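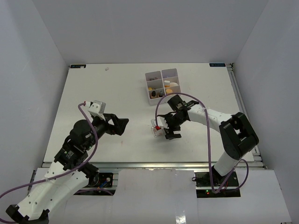 Join the Stilport Home Repair Evenings: call for participants

Do you have a drawer full of odds and ends you swear you'll fix one day? Come fix them with us! Starting in July, Skumetura is opening its big back room in Stilport for 8 evenings of small household repairs, and we're looking for 20 people to take part.

You don't need any experience. If you've never sewn on a button or rewired a lamp, you'll be in good company (our lead teacher, Rachid Berrada, ruined a perfectly good toaster the first time he opened one up, and he still brings it along to show people). If you already know your way around a screwdriver, come anyway, and you'll probably end up helping whoever sits next to you.

The first two evenings are about clothes and bags: zippers, hems, torn linings, straps that have come loose. After that we move on to lamps and plugs, then wooden chairs, and we finish with whatever people most want to tackle. Last year that was umbrellas, and it went on until well past closing!

What we ask of you

You should be 18 or older and able to come to at least six of the evenings. We start at 6:30 p.m. and go until 9. Bring something broken that you can carry on the bus. Please leave microwaves and anything gas-powered at home.

Taking part costs $30 for the whole series, and that covers thread, glue, fuses and soup at the break. If the fee is a problem, say so when you write and we'll drop it. Tools are on loan from Jandel Hardware, and you're welcome to bring your own if you have favorites.

How to sign up

Send a few lines to Tharun Pillai at the Skumetura front desk, or drop a note in the box by the door on Kamolrat Street. Tell us your name, which evenings you can't make, and what you'd like to repair first. Photos of the broken thing are very welcome. Places go in the order we hear from people, and we keep a waiting list.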